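2022-12-04, Kustilbridge, mezzanine bench

Slotting trial, second pass. Bastian wants the fast movers closer to the pack stations before we sign anything for the Koltard shuttle, so I spent the morning with the October pick history and a cold coffee.

The pick file has 370 active SKUs in zone C. Sorted by lines picked, the top 35 do most of the walking for everyone. No surprise there. What did surprise me is that 12 of those live on the top beam, where you need the step stool, and there are 2 step stools. One is holding a door open.

Moved the 12 down to waist height on paper and reran the routes in Eltus. It crashed twice on the aisle export, then worked with no changes from me, so I am treating the output with suspicion. If it's right, the average tour loses nearly a full aisle. Sang says he could have told us that for free. He did tell us, in October, and we wrote it on the whiteboard and then cleaned the whiteboard.

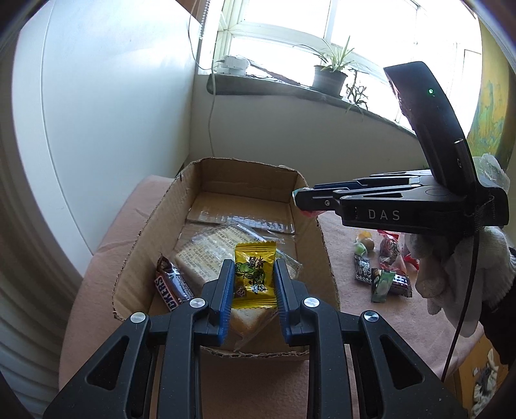
Open problem is replenishment. Waist-height slots are shallower, so the same item needs topping up more often, and Uyên's crew does that during the pick wave when the aisles are already full. Cúc suggested double-facing the worst ones. I like it, but it eats slots, and whatever gets evicted has to go somewhere. Probably the top beam. I can see where this is heading.

Spahić racking inserts: still on order. Supplier confirmed the delivery date again – same confirmation as last time, new date.

Ánh asked whether any of this matters once the shuttle is in. Told her the shuttle won't fix a bad slot list, it will just fetch from it with more enthusiasm. She wants that in the report, minus the enthusiasm.

To do:
rerun Eltus with double facings on
ask Uyên for top-up times outside the wave
get cube data for the evicted items (the master file claims one of them has no height)
free the step stool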